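How Do You Teach a Robot?

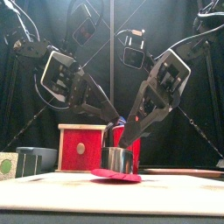

Issue 475, page 2

You show it! A person steers the two arms by remote control, nice and slow. Grippers close in on a shiny metal cylinder – careful, its easy to tip. The cameras on the wrists watch every move. Mess up? Start over. Then do it again. And again, up to 800 times for one job! Boring for us, great for robots. They learn from all teh tries, even wobbly ones.

Try it: guide a freind's hand to a cup – no talking!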